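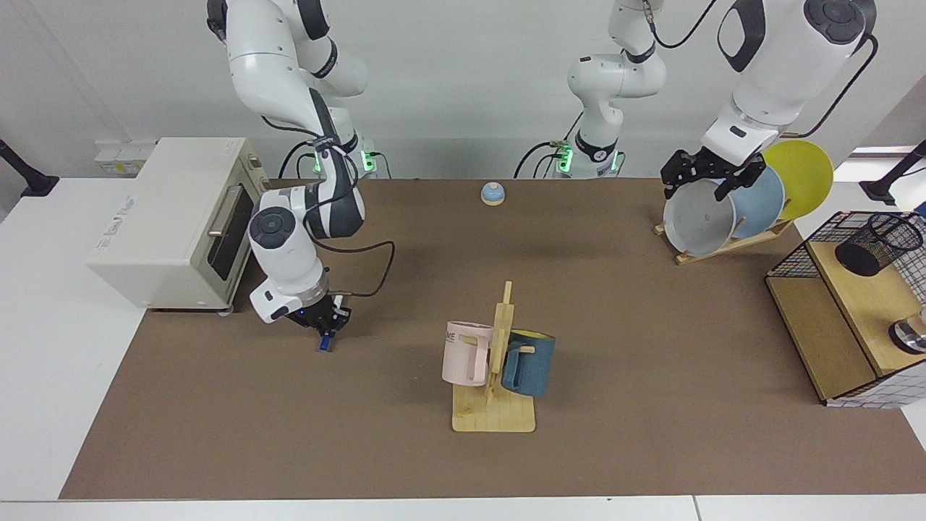 Search this site Enter keywords Go

Hamwood publishes good-practice guide for two-armed robots in kitchen and tabletop work

GAVSIDE, August
By the Hamwood press desk

Hamwood today released a guide to good practice for two-armed robots that handle dishes, cups and small appliances on a table or counter. The guide is free to download and can be used by any lab, workshop or business that runs robot arms of this kind. It covers how a work area should be laid out, how both arms should be checked before a shift, what operators should write down, and when work has to stop.

The guide is called Shared Table. It has 50 numbered rules. Each one is marked either "required" or "advised," and a site that wants to say it follows the guide must meet every required rule. Sites may skip an advised rule if they record that they have done so.

Existing safety rules for robot arms mostly deal with factory work, where one arm repeats one motion behind a fence. Household tasks are different. The objects are breakable and come in many shapes, two arms often work within reach of each other, and the layout of the table can change many times in a day. Hamwood began writing the guide after member sites asked for one set of rules they could all train from.

A draft was tested over one spring and summer at Hamwood's own workshop in Gavside and at sites run by Grewal and Womia. Operators at the three organizations logged 700 hours of work under the draft rules and sent in 327 comments. Of those, 223 led to a change in the text. The rest were either repeats or asked for things outside the scope of the guide, such as rules for mobile bases.

What the guide asks for

Layout. The work surface must have a mat or marked area that shows where objects may be placed. Racks, stands and mug trees should be inside that area, and placed so that neither arm has to reach across the other to use them. Appliances with doors, such as toaster ovens, go at one end of the table with room for the door to open fully. Items that are not part of the task are to be moved off the marked area before the arms are powered.

Arm status. Each arm must have a status light that the operator can see from the normal operating position. Sites have to post the meaning of each color next to the operator's station, as makers do not all use the same colors. An arm with no working light is treated as live.

Cables. Cables at the wrist and gripper must have enough slack for the full range of the task, and must be checked at the start of each shift by moving the arm slowly through its widest reach. A cable that touches an object on the table during this check has to be rerouted before work begins.

Handling. Grip force limits are set for each type of object and written on the task sheet. Bowls and plates may be held by the rim if the limit for that dish has been tested first. When both arms are holding something, neither may pass over the other. Objects should be set down from as low a height as the gripper allows.

Dishes and glass. Sites should begin with items that do not break easily and move to ceramic only after a task has been completed ten times in a row without a drop. Glass is out of scope for this edition. Chipped or cracked dishes must be taken out of use the same day.

Heat. Appliances used for practice are to be unplugged unless the task calls for heat. If it does, a person must be within reach of the stop button the whole time, and the surface temperature must be logged before anyone touches the appliance.

Stopping. Any person in the room may stop the arms for any reason and does not have to explain it until afterward. After a stop, both grippers are to be cleared by hand before power returns, and the operator signs the log.

Records

The section on records drew the most comments during testing. The first draft asked operators to fill in a full page after every task. Grewal reported that this took longer than many of the tasks themselves, and Womia suggested a single line for normal runs with a full page only for drops, contacts and stops. The published guide follows the Womia proposal. Logs must be kept for two years.

A blank log sheet and a start-of-shift checklist are included at the back of the guide. Both may be copied and changed to suit a site, provided the required lines are kept.

Who it is for

The guide is meant for people who set up and run the equipment day to day. It assumes the reader has already been trained on the arm they use and does not replace the maker's manual. Where the two disagree, the stricter rule applies. It also does not replace national or local safety law.

Hamwood will not certify sites under this edition. A site may state that it follows Shared Table if it has completed the self-check in the last chapter and can show the results when asked. Hamwood plans to look at outside checks after the guide has been in use for a full year.

Availability

Shared Table can be downloaded from the Hamwood website or ordered in print from the Gavside office. The print edition is spiral bound so that it lies flat at a workstation. Wall cards with the layout and stopping rules are sold in packs of five.

Comments on the guide can be sent in at any time using the form on the same page. Hamwood will collect them for a second edition, which is expected to add rules for glass and for handing objects from one arm to the other.

About Hamwood

Hamwood is a membership body that writes practical guidance for people working with small robots. Its workshop and training rooms are in Gavside.

Press inquiries: Hamwood press desk, Gavside office, 9 a.m. to 4 p.m.

Contact | Copyright Hamwood, all rights reserved | Back to top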